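Why concrete streets crack where they do

Concrete shrinks as it cures, and it moves again with every change in temperature. A street slab that cannot slide on its base builds up tension until it splits. Joints are cut to choose the place of the split in advance. In Flallwood, the 1377 feet of paving on Stodow Street were poured with joints spaced too far apart for a slab of that depth.
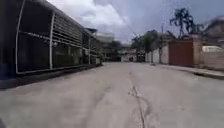

Moushumi Weerakoon puts the blame on timing: the saw has to go in the same day, and by the next morning the slab has already picked its own line.

Early cuts carry a risk too. A blade run through green concrete pulls stone loose and leaves a ragged edge. Michalski, the contractor, now tests a short strip before sawing the rest.

Surface texture is a separate matter. Grooves give tires grip and help shed water, but they do nothing to control cracking.

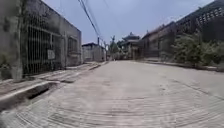 Grooved concrete paving, with small cracks in the slab.

Repair cost depends on depth. A shallow break can be chipped out and filled. Once the base has washed away, the full panel must come out, and the city's price for that is $218 per square yard.

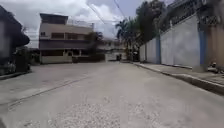 Sealing and upkeep

Joint sealant keeps grit and water out of the cut. Flallwood inspects its joints every April and reseals on a cycle of 3 years.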